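제7장 이름을 붙이는 일: 브랜드 네이밍과 음운의 기초

공유 40

7.1 들어가며

회사를 세우려는 사람은 대개 사업 계획서보다 이름을 먼저 정한다. 팔 물건도 없고 돈도 없고 사무실이라고는 카페 구석 자리 하나뿐인데, 이름만은 벌써 명함에 찍혀 있다. 이 장을 쓰는 입장에서는 고마운 습관이다. 덕분에 네이밍이라는 분야는 불황을 잘 타지 않는다. 망한 회사는 이름을 바꾸고, 흥한 회사도 이름을 바꾸며, 그저 그런 회사는 심심해서 이름을 바꾼다.

앞 장에서 우리는 상표의 법적 요건을 다루었다. 등록 가능성, 식별력, 유사성 판단 같은 것들이다. 지루했다면 정상이다. 이번 장에서는 같은 대상을 언어학 쪽에서 본다. 어떤 소리의 연쇄가 사람의 입에 붙고, 어떤 것이 혀끝에서 미끄러지는가. 왜 어떤 이름은 한 번 듣고 외우는데 어떤 이름은 결제 내역에서 보고도 사기당한 줄 아는가. 학생들은 흔히 이 문제에 정답이 있다고 기대하고 강의실에 들어왔다가, 정답이 너무 많다는 사실을 알고 나간다.

이 장에서 주로 다룰 이름은 네 개다. Findard, Totside, Betancur, Trekura. 한글로는 각각 핀다드, 토트사이드, 베탕쿠르, 트레쿠라로 적겠다. 벌써 고개를 갸웃하는 독자가 있을 것이다. 베탄쿠르가 맞지 않느냐, 베탄커가 아니냐. 그 갸웃거림이 7.3절의 주제이니 조금만 참아 주기 바란다.

7.2 네 개의 이름

핀다드는 중고 악기 부품을 찾아 주는 검색 서비스의 이름이다. find와 standard를 붙여 만들었다고 하는데, 설명을 듣기 전에 이를 알아차린 사람을 필자는 아직 만나지 못했다. 대부분은 핀란드와 관계가 있다고 생각한다. 창업 초기 고객 문의의 상당수가 북유럽 배송에 관한 것이었다니, 회사로서는 억울한 노릇이다. 그런데 이 오해가 나쁘지만은 않았다. 사람들은 핀란드에서 온 듯한 부품을 괜히 더 튼튼하다고 믿었다. 회사는 이후 홈페이지 배경을 자작나무 색으로 바꾸었고, 어원 설명은 맨 아래 칸으로 내렸다.

토트사이드는 유아용 미끄럼 방지 양말을 만드는 곳이다. 영어 tot는 어린아이를 뜻하고 side는 곁을 뜻하니, 아이 곁에 있겠다는 따뜻한 이름이다. 문제는 한국어 화자에게 토트가 가방이라는 점이다. 이 회사의 양말을 선물받은 사람들은 가방은 따로 오느냐고 물었다. 두 번째 문제는 좀 더 까다롭다. 영어의 접미사 -cide는 살충제나 제초제 같은 단어에 쓰이는데, 소리만 들으면 side와 구별되지 않는다. 영어권 바이어 앞에서 이 이름을 처음 발표하던 날의 정적에 관해서는 연습 문제 쪽으로 미루어 둔다.

베탕쿠르는 원두를 볶아 파는 가게다. 성씨 같고 지명 같고, 어쩐지 할아버지 대부터 해 온 집 같다. 개업한 지 이 년 되었다. 이런 이름을 업계에서는 '빌린 족보형'이라고 부른다. 소비자는 이름에서 연륜을 읽고, 가게는 굳이 정정하지 않는다. 거짓말을 한 적은 없다. 다만 간판 글씨체가 대신 말을 좀 많이 했을 뿐이다.

트레쿠라는 등산 스틱의 이름이다. trek에 정체를 알 수 없는 -ura가 붙었다. 스페인어의 추상 명사 어미라는 설, 일본어의 벚꽃에서 뒷부분을 떼어 왔다는 설, 도메인이 그것밖에 남아 있지 않았다는 설이 있다. 셋 중 어느 것이 가장 그럴듯한지는 도메인을 한 번이라도 사 본 독자라면 알 것이다.

7.3 소리는 어떻게 옮겨지는가

외래어로 된 이름이 한국어에 들어올 때는 세관을 하나 거친다. 음절 구조라는 세관이다. 한국어는 음절 첫머리에 자음이 겹치는 것을 허락하지 않는다. 그래서 Trekura의 tr-는 '트르'로 풀려야 하고, 그 과정에서 모음 '으'가 통행료처럼 하나 붙는다. 세 음절이던 이름이 네 음절이 된다. 작명가가 간결하다고 자랑하던 이름이 국경을 넘자마자 살이 찌는 셈이다.

끝소리도 사정이 비슷하다. Findard의 마지막 d는 '드'가 된다. 영어 화자는 거의 들리지 않을 만큼 가볍게 닫고 끝내지만, 한국어 화자는 온전한 음절 하나를 또박또박 내준다. 성실한 일이다. 이렇게 덧붙는 '으'를 삽입 모음이라고 하며, 이 장의 끝까지 질리도록 만나게 될 것이다.

모음은 더 골치 아프다. Betancur의 a 뒤에 오는 n을 어떻게 처리할 것인가. 프랑스어풍으로 읽고 싶은 사람은 콧소리를 넣어 '탕'이라 하고, 스페인어풍으로 읽고 싶은 사람은 '탄'이라 한다. 영어풍으로 읽는 사람은 끝을 '커'로 마무리하며 모두를 불편하게 한다. 가게 주인은 '탕'을 택했다. 이유를 물으니 그쪽이 커피가 진해 보인다고 했다. 음운론 교과서에 실을 만한 대답은 아니지만, 소리가 맛의 인상을 바꾼다는 생각 자체는 뜻밖에 진지한 연구 대상이다. 이를 음성 상징이라고 한다.

7.4 음성 상징, 혹은 기분 탓

음성 상징이란 소리와 의미 사이에 우연 이상의 관계가 있다는 생각이다. 한국어 화자는 이 점에서 유리한 출발선에 서 있다. '졸졸'과 '줄줄'의 차이, '반짝'과 '번쩍'의 차이를 배운 기억도 없이 안다. 양성 모음은 작고 밝고 가볍고, 음성 모음은 크고 어둡고 무겁다. 그러니 토트사이드의 '토'는 양말에 어울리고, 트레쿠라의 '쿠'는 바위를 찍는 쇠끝에 어울린다고 말할 수 있다. 물론 반대로도 말할 수 있다. 작명 회의에서는 보통 직급이 높은 사람이 말하는 쪽이 맞다.

필자가 맡은 학부 수업에서는 해마다 수강생에게 네 이름을 들려주고 무엇을 파는 회사 같은지 적게 한다. 지금까지 모인 답안은 1,117장이다. 그 가운데 669장이 베탕쿠르를 먹거나 마시는 것과 연결했다. 가게 주인이 들으면 기뻐할 결과다. 다만 답안을 자세히 읽어 보면 커피보다는 치즈가 많고, 치즈 다음은 잼이다. 트레쿠라는 거의 60장에서 소화제로 분류되었다. 이 수치는 해당 회사에 전달하지 않았다.
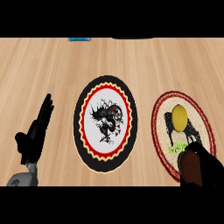 이런 조사에서 조심할 것은 답을 적는 사람의 친절함이다. 사람은 질문을 받으면 모르는 것도 아는 것처럼 답한다. 트레쿠라가 무엇 같으냐고 물으면 아무것도 떠오르지 않아도 무언가를 적는다. 빈칸을 내면 점수가 깎인다고 믿는 학생이라면 더욱 그렇다. 따라서 이름의 인상을 조사할 때는 '떠오르는 것이 없다'는 항목을 반드시 두어야 하며, 그 항목이 압도적인 일등을 차지해도 의뢰인에게 보여 줄 용기가 있어야 한다.

또 하나, 이름은 홀로 다니지 않는다. 실제 소비자는 이름을 글씨체와 색과 가격표와 점원의 표정과 함께 만난다. 강의실에서 치즈로 분류된 베탕쿠르도 골목에 나가면 볶은 원두 냄새와 함께 읽히고, 그 순간 치즈설은 자취를 감춘다. 소리의 힘을 과대평가하는 작명가는 많지만 냄새의 힘을 견적서에 넣는 작명가는 드물다.

7.5 이 장의 구성

다음 절부터는 내용이 조금 딱딱해진다. 7.6절에서는 한국어의 음절 구조를 정리하고 외래어 이름이 변형되는 규칙을 표로 제시한다. 7.7절에서는 합성과 절단, 혼성이라는 세 가지 조어법을 다루는데, 핀다드의 어원이 왜 전달되지 않는지도 거기서 밝혀진다. 미리 귀띔하자면 standard에서 떼어 온 부분이 지나치게 적다. 꼬리만 보고 코끼리를 알아보라는 주문과 같다. 7.8절은 이름을 바꾸는 일, 곧 개명을 다룬다. 개명에 드는 비용 가운데 가장 큰 것은 간판값이라고들 하는데, 실제로 장부를 펴 보면 회의 때 먹은 도시락값도 만만치 않다.

연습 문제는 장 끝에 모아 두었다. 첫 문제는 토트사이드의 영어권 발표 자리를 다루며, 풀이에 앞서 제초제의 영어 이름을 몇 개 찾아 두면 도움이 된다. 마지막 문제는 자기 이름을 다른 언어의 음절 구조에 맞추어 옮겨 보는 것이다. 받침이 많은 이름을 가진 독자는 시간을 넉넉히 잡기 바란다.

용어에 관해 한 가지만 일러둔다. 이 책에서 '이름'은 상호와 상품명을 가리지 않고 쓴다. 둘을 엄격히 나누는 책도 있으나, 정작 회사들이 둘을 나누지 않는다. 핀다드는 회사 이름이자 서비스 이름이고, 어느 해 9월부터는 직원들이 키우는 사무실 화분의 이름이기도 하다. 화분은 이 장의 범위에서 제외한다.

댓글 60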